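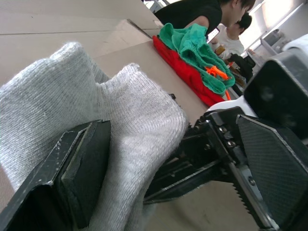

Dridden Garment Handling Demonstrations
README and data card

Posted 26 April 2018 by the Zarneck Data Office

Our site uses cookies to remember your download settings. By continuing to browse, you accept their use. Manage settings | Accept

Summary

Dridden is a set of 800 recorded demonstrations in which a person guides a robot arm through the handling of garments and loose cloth on a tabletop. All demonstrations were recorded at the Fothergill laboratory. The set is intended for research on learning from demonstration, grasp selection on soft materials, and the study of operator behavior during remote control.

This release replaces the March preview. Users who hold the preview should delete it, as episode numbers have changed and the two versions can't be merged.

How the demonstrations were made

Two methods were used. In hand-guided episodes, the operator holds the arm and moves it through the task while joint positions are logged. In remote episodes, the operator works a handheld controller through Jindero, the in-house control software, and commands are logged together with the resulting motion. The field "method" in each episode record takes the value "hand" or "remote".

The pool of operators numbered 14. Each completed a practice period before any of their episodes were accepted. Operators were told the goal of the task and were otherwise free to choose where to grasp and in what order to work. Differences in style between operators are therefore present in the data and have not been smoothed.

Tasks

pick: take hold of one item and raise it clear of the table
spread: open out a bunched item until most of it lies flat
fold: bring one side of a spread item over the other
stack: place an item on top of another

Episodes labeled "spread" may end before the cloth is fully flat. The operator decided when to stop, and that decision is recorded as the end of the episode. No separate quality score is supplied.
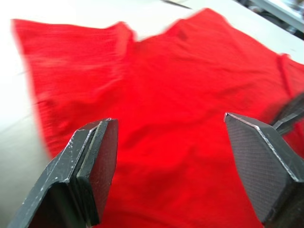 Wrist camera view: red fabric on the tabletop, gripper open.

Contents of an episode

Each episode is stored in its own folder and holds the following files.

wrist: color video from the camera at the gripper
joints: arm joint positions and velocities
gripper: commanded and measured finger opening
command: operator input (remote episodes only)
notes: task label, method, operator code, and free text where entered

Video and joint data share one clock. The gripper log runs on a separate clock and has been aligned afterward; small offsets remain in almost 36 episodes, which are listed in the file "offsets". Users who train on finger opening should either leave these out or correct them.

The camera moves with the gripper, and its view may be steeply tilted. The fingers normally take up the lower part of the picture. Cloth close to the camera is often out of focus, and bright areas of the background may be washed out. No correction for exposure or lens shape has been applied.

Suggested split

A held-out list of 145 episodes is provided in the file "test". It was drawn by operator, so that no person in the test list also appears in the training list. Results reported on any other split should say so clearly.

Known limits

Knitted items are more common than woven ones. Very small items, such as socks, are not included. Lighting follows the time of day at Fothergill and was not controlled. The free text notes were typed by operators during work and contain spelling errors, which have been left in place.

Privacy

People working near the table may appear in the wrist video. Operators and staff gave written consent to the release of the recordings. Operator codes are not linked to names in any file supplied here. Users may not attempt to identify any person who appears in the data.

Terms of use

The data may be used for research and teaching. Copies may not be passed on to third parties; new users should request their own. Published work should cite the set as "Dridden Garment Handling Demonstrations, Zarneck" and state the release used.

Errors should be reported to the Data Office with the episode number and the name of the file concerned. Corrections are issued with the next release and entered in the file "changes".

Receive notices of new Zarneck data releases by email. Enter your address to subscribe. You may unsubscribe at any time.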